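Brurkasgate Community Sponsorship Scheme

The Brurkasgate Community Sponsorship Scheme is a local arrangement for the reception of refugee households in the town of Branstead and the villages around it. Under the scheme, a group of residents undertakes to house and support a named family for its first two years in the area, alongside the help given by public services. The scheme takes its name from the street in which its first office was opened. It is run by the Shirima Trust, a registered charity.

Background

Before the scheme began, refugees who were sent to Branstead were placed in short-term lodgings under a contract held by a private housing firm, Prerine. Families were often moved several times in their first year, and children changed school with each move. A report written for the town council by Halima Muli found that most households had no regular contact with anyone outside the housing office, and that letters about benefits and health appointments were commonly sent to an old address. The report recommended that the contract should not be renewed in its existing form and that local people should be given a recognised part in reception.

The council accepted the first recommendation in part. Prerine kept the management of emergency rooms, while longer stays were passed to the new scheme. Felista Odera, who had drafted the original proposal, became its first director and held the post until she was succeeded by Brian Rugemalira.

Organisation

A sponsoring group must have at least six adult members, none of whom may be the landlord of the property offered. Before it is approved, the group submits a written plan covering housing, language teaching, school places, registration with a doctor and the handling of complaints. It must also show that it holds 3000 pounds in a separate account. The money may be spent only on the family's needs, and any balance left at the end of the two years is passed to the next group on the waiting list.

Members are trained over four evenings. The sessions deal with tenancy law, confidentiality, the limits of a sponsor's role and the steps to be taken when a member of the family is unwell. Sponsors may not hold a family's identity papers or bank cards, and may not make attendance at worship or at social events a condition of help. A breach of either rule leads to suspension -- in two cases so far, the family was transferred to another group at its own request.

Housing and services

Homes are let at or below the local housing allowance. The trust inspects each property before arrival and again in November of every year. Families hold the tenancy in their own names from the first day, a point on which the scheme differs from several older arrangements in the county.

English classes are held in the former grain office at Brurkasgate on weekday mornings, with a crèche and an activity room on the same floor. The building also houses a weekly advice desk, where help is given with family reunion applications, travel documents and the recognition of foreign qualifications. In its most recent reporting year the desk recorded 2577 visits, of which the largest share concerned family reunion.

Reception and criticism

Support for the scheme has been general but not unanimous. A petition against its extension to the villages gathered almost 100 signatures and was debated by the council, which voted to proceed. Objections centred on the shortage of rented homes and on bus services, which do not run after seven in the evening on most village routes.

Other criticism has come from those who favour wider rights for refugees. Aitana Campos, in a study of small reception schemes, argued that sponsorship depends too heavily on the goodwill of a few residents and that families in towns without such groups receive a poorer service. She also noted that people still waiting for an asylum decision cannot take part. The trust has replied that eligibility is set by national rules, and has called for the rules to be changed. 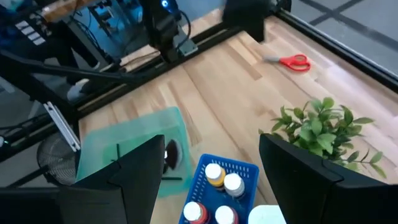 Awuor Ogola: The section on tenancies should mention that the rule came in after the first year. The earliest families were sub-tenants of the trust, and had to ask for new agreements when it changed.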